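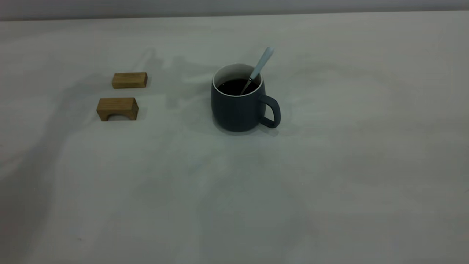 I gave up my afternoon coffee in February and I have been meaning to write about it ever since, mostly so I can stop telling people one at a time. I was a four-cups-a-day person for most of my adult life, and the last of those cups usually happened well after three, while I was pretending to answer email. The dark navy mug with the spoon standing in it is pretty much how I think of that hour now. Stir, sip, forget about it, find it again when it's gone cold, drink it anyway. I never even liked that last cup much! It was just what three o'clock was for.

What got me to quit was sleep, or the lack of it. I'd go to bed at a sensible time, feel tired, close my eyes and then lie there having a full planning meeting with myself about the gutters. I tried the obvious stuff first. Heavier curtains. Phone in the kitchen. I bought a pillow from Timmermans that was supposed to cradle my neck and made me feel like I was on display in a store window. (It lives in the guest room. Sorry, guests.) None of that touched the problem, and the whole time I was still having coffee at four in the afternoon and acting mystified.

So the rule I gave myself was simple: as much coffee as I want until lunch, none after. Tea counts if it's black. Chocolate doesn't count, because I am not a monk.

The first week was rough. I had a headache that sat right behind my left eye and I was short with everybody, including a very nice man at the hardware store who only wanted to know if I had a rewards card. By Friday I was so flat by mid-afternoon that I put my head down on my arms at my desk "for a second" and woke up 30 minutes later with a sleeve print on my cheek. The second week was better, and after that I mostly stopped thinking about it, except at three, when my feet would start walking to the kitchen on their own.

That was the part I hadn't planned for. I wasn't missing the caffeine so much as the getting up. I like filling the kettle. I like standing at the window being no use to anyone for a few minutes. If I took the drink away and put nothing there, I just wandered around opening cupboards and eating crackers – so many crackers.

So then I went looking for a substitute and got a bit carried away. Here's where I landed on the ones I tried:

Decaf. Fine, and better than I remembered from years ago, but it made me want the real thing. I'd finish one and feel like I'd been on hold.

Roasted barley stuff. I used the Jirkis one, which comes as a powder and smells wonderful, like toast and a campfire. Tastes a little thin unless you heap the spoon. With hot milk it's very good and this is what I have most days now.

Rooibos. Everyone recommends it. I've given it a whole box and I still feel like I'm drinking a cedar closet. Moving on.

Givlow, the mushroom and cocoa mix. Too expensive, and the bottom third of the cup is mud. I did finish the bag out of stubbornness.

Hot water with a slice of ginger. Laughed at this one for years, and now I have it any time my stomach's off. I'm turning into my own great-aunt and I'm okay with it.

Did it fix my sleep? Some. I fall asleep faster, I'm sure of that much. I still wake up in the small hours now and then and worry about the gutters, but I go back under instead of lying there until the birds start. I'm also less jumpy in the early evening, and I seem to want dinner at a normal hour instead of standing at the fridge at nine eating cheese.

The one side effect I didn't expect is that I care a lot more about the morning cups. When you could have another whenever you like, you don't pay much attention. Now I've started grinding my own beans, and I bought a bag from Undach (the small roaster, not the tea people I mixed them up with at first) that cost more than I'm willing to type here. Worth it. I drink it sitting down, with nothing else going on, before I've looked at a single message.

I have slipped, by the way. I had an espresso after a long lunch with family a couple of weeks back and I was wide awake at one in the morning reorganizing the spice drawer in my head. Cumin goes on the left now. I got up the next day and did it, too.

If you've found a good afternoon drink that isn't rooibos, please leave it in the comments. I've got a shelf to fill.

Recent posts
The soup I make when there's nothing in the house
Gutters, part two
Why I stopped folding fitted sheets
A short list of library books I returned late
My 70-cent garage sale lamp

Contact | All words my own, please ask before reposting | Back to top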